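Chore Robots: Frequently Asked Questions
Last updated 2022-05-20

Can a robot clean my living room yet?

It can clean part of it, on a good morning, if you have no plans for the afternoon. The vacuum on the floor is a solved problem, give or take a sock. Everything above the ankle is still in progress. We run a small testing site and have spent more hours than we'd like watching arms think about cups.

Why is tidying harder than building a car?

A car plant puts the same part in the same spot all day. A home has a rose standing next to a stack of papers next to some crinkly packets, and tomorrow they've all swapped places. Crinkly packets are their own special misery. They change shape when squeezed, they shine, and the arm has to guess where the edge is.
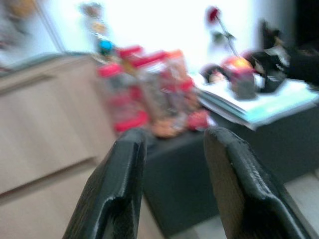 Speed is the other half of it. Move the arm slowly and you could do the job yourself several times over. Move it fast and the camera on the wrist gets a smear to work with. Most teams pick slow, then play the video back at a higher speed and mention this in small type.

What did your own test show?

In April we logged 2,180 attempts at picking up one thing and putting it where it belonged. 1,308 of them worked. That's 60 percent, which sounds fine until you imagine a houseguest with the same record around your figurines.

Which robots did you test?

Trustata and Sterivska, both two-armed. Trustata was gentler with glass. Sterivska was better with paper and very sure of itself about everything else. We were promised time with the Magalhães machine and are still being promised it.

Can one at least take out the trash?

Dropping things in the bin is the easy part, and most machines will do it. Deciding what counts as trash is the trouble. Crumpled wrapping and a receipt you need for your taxes look much alike. Lifting the full bin, tying the bag and getting it through a door are three more jobs, and we haven't seen one machine do all of them in a row.

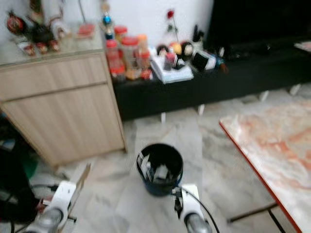

Sarudard wrote in to disagree: deciding what's trash is hard for people too, and a robot that simply asked before throwing anything away would already beat the average teenager. We passed that along to both makers. One of them liked it.

What about shop floors?

Better news there. Moving sealed boxes from a pallet to a shelf works well enough that some shops have stopped inviting visitors to watch. Restocking loose goods is back in living room territory.

How many chores should a robot know before I buy one?

One maker's sales sheet listed 200. We got 2 of them to work without a person standing by, and one of those was "wait."

When should I ask again?

Next spring. Keep the broom.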